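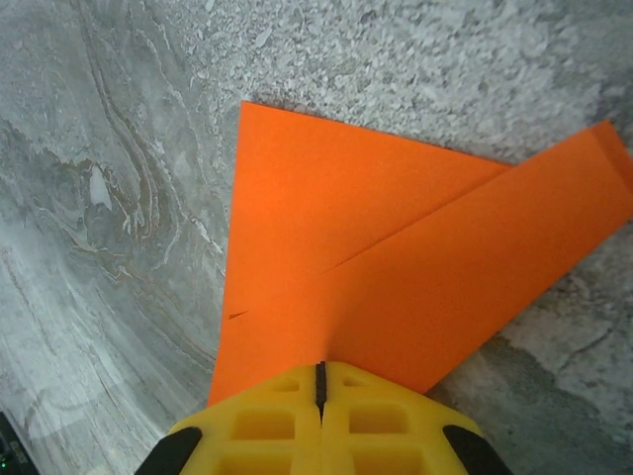

About us

Stilance is a paper-folding school and workshop. We teach people to fold paper, from a first hat or boat up to models that take several evenings, and we cut and sell the paper to do it with. We have one teaching room, a cutting room behind it and a small shop at the front.

We opened on Saturday, January 5, 2019, with one class in the morning and one in the afternoon. Both classes folded the same box. We still teach that box in the first week, with a few changes to the order of the folds.

What we teach

There are three courses, and most people take them in order.

The beginners' course is called Kong. It runs for six weeks, one evening a week. You learn the valley fold, the mountain fold, the squash fold and the reverse fold, and how to read a folding diagram. Most of the early work is done with strips and squares in a single plain colour. Patterned paper hides the crease lines, and beginners need to be able to see them. By the end you will have made a box with a lid, an envelope, a standing bird and a star.

The second course is Ustberg. It also runs for six weeks, and it deals with models made from more than one piece. You fold a unit, fold it again until all your units match, and then fit them together without glue. People are sometimes surprised by how slow this is. The first two evenings are spent on one unit and nothing else. The largest model on the course uses 30 units and is usually finished at home.

Trollberg is the long course. It starts in October and runs through to the spring. It is for people who want to work from crease patterns, where you are given a map of the folds and no steps. You need to have done Ustberg, or to bring a model to show us that you can already work at that level.

We also run a Saturday morning session for children aged seven and over. An adult has to stay, and is welcome to fold as well. There is no extra charge for the adult's paper.

How a class works

Classes have no more than 12 people. The teacher folds a large sheet at the front and everyone else follows on their own, one step at a time. We stop after each step and go round the tables. If your corners are out, we will ask you to open the paper and do the fold again. A small error in the second fold becomes a large one by the tenth, and it is much easier to put right early on.

Please bring nothing except your glasses if you need them. Folding bones, rulers and pencils are on the tables. Scissors are kept in the cutting room and only come out for the envelope lesson.

You should be able to sit for an hour and a half, with a break in the middle. If you have trouble with your hands, let us know before the course starts. Thicker paper in a larger size is easier to hold, and we can cut it for you in advance. Several people who come to us have arthritis and manage well with the bigger sheets.

If you miss a week, you can come to the catch-up hour before the next class. We do not record the lessons, but each one has a printed sheet with the steps drawn out, and we will keep yours for you.

Our paper

We buy paper in large sheets and cut it ourselves. The everyday range comes in 23 colours, all plain and the same on both sides. Orange and dark blue sell fastest and are most often out of stock. A two-sided range, with white on the back, comes in fewer colours.

Squares are sold in packs of 200. Strips are sold in the same quantity, in two widths. We can cut other sizes to order, and this normally takes a week. The cutting room keeps a sample card for each colour, and you are welcome to take a piece away and fold it before you buy.

Some points on looking after paper, which we are asked about a lot:

Keep it flat and out of the sun. Strong oranges and pinks fade first.
Keep it in its wrapper until you need it. Paper that has taken up damp will not hold a sharp crease.
Fold on a hard, smooth surface. A tablecloth gives a soft fold however hard you press.
Press each crease from the middle outwards, once with the finger and once with the folding bone.
If a sheet has been folded the wrong way, flatten it and use it for practice. The old crease will always show.

Offcuts go into a box by the shop door and are free to schools and playgroups. Bring your own bag.

Visits to schools and other groups

We visit primary schools, libraries and care homes within an hour's drive. A visit lasts either one hour or a full morning. We bring the paper and the printed sheets, and you provide tables, chairs and one member of staff for each group. For younger children we keep to models with eight folds or fewer. In care homes we usually work with strips, which are easier to hold at a small table than a square.

Last year we cut 584 packs for schools, most of them for spring and summer fairs. If you need paper for a fair, please order early in the term. We are a small workshop and there is only one cutting machine.

Prices and booking

Current prices are on the courses page. The fee covers all paper used in class and a pack to take home. It can be paid in full or in two parts, the second before week four. If a course is full, we keep a waiting list and ring people in the order they joined it.

You can change to a later course free of charge up to a week before yours starts. After that we can move you only if someone else takes the place.

Finding us

The shop door is on the street and the teaching room is straight through at the back, on the ground floor. There is one low step at the entrance, and we have a ramp, so please knock on the window if you need it. The toilet is next to the cutting room. Parking on the street is free after six in the evening. The car park behind the building belongs to the flats and we are not able to use it.

The shop is open Tuesday to Saturday, from ten until four. On class evenings the door opens fifteen minutes before the start.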